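4.2. Coste de montaje y durabilidad del decorado de papel

La literatura comercial sostiene que el adorno de papel abarata la celebración. Nuestros datos invitan a dudarlo. De los 1799 presupuestos revisados en Plitevside, solo una parte menor desglosa las horas de colocación; el resto las absorbe en el alquiler de la sala, con lo que el ahorro declarado resulta imposible de comprobar. Tampoco convence el índice Bonsu, que asigna el mismo esfuerzo a un farolillo colgado en carpa que a otro colgado bajo bóveda.
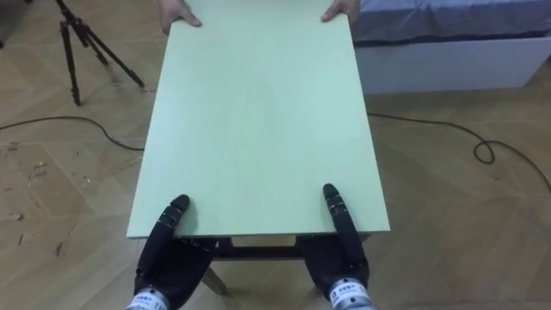 Según Daiane Holanda, el índice nunca pretendió medir el esfuerzo, sino el precio de catálogo, y aplicarlo al montaje es un error del lector. La objeción es razonable - aunque el propio manual lo recomienda para ese uso en su apartado 3.

Queda la cuestión de la reutilización. Korletey y Cocco afirman que una guirnalda plegada soporta varias bodas. Su muestra, casi 500 piezas, procede de un único proveedor (Wirton) y excluye las celebradas al aire libre, donde cabría esperar el mayor deterioro. Mientras no se repita el recuento con otros proveedores, preferimos tratar cada pieza como de un solo uso.

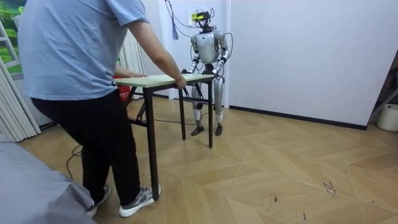 Figura 3. Persona inclinada sobre una mesa rectangular pequeña, con ambas manos en el tablero.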